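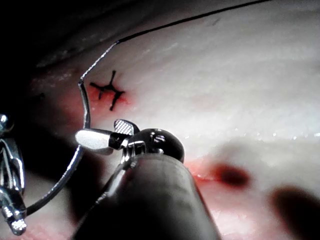 Odari Comedy Night Returns to the Meireles Theater in February

If you have been missing a good, loud, belly-shaking evening out (and after the winter we've had, who hasn't?), the folks at the Meireles Theater have some very welcome news. The Odari comedy night is coming back in February after 5 years away, and Ineke Bosman will be hosting, just as she did when it all began in the back room of the old Nuvesmont Hotel.

Longtime fans will remember those early shows fondly, with the wobbly stage, the radiator that clanked through every punch line, and 43 folding chairs that were always taken well before the first comic came on. The Meireles is a good deal roomier, with seats for 1000, and Bosman admits that the size of the place made her a little nervous when she first walked out to try the microphone.

"I kept looking for the radiator," she told us over coffee, laughing. "I used to argue with it when a joke fell flat, and the audience always took its side."

The first half of the evening will feature stand-up from five local comics, each with a ten-minute set, and after the break the improv group Irkavance takes over, working entirely from suggestions shouted out by the crowd. Anyone who saw their hour-long opera about a lost library card last summer will know to come with something strange in mind!

Doors open at 7 p.m. and the show starts at 8. Tickets go on sale Monday morning at the theater box office, and the balcony is first come, first served, so do bring your friends along early if you'd all like to sit together.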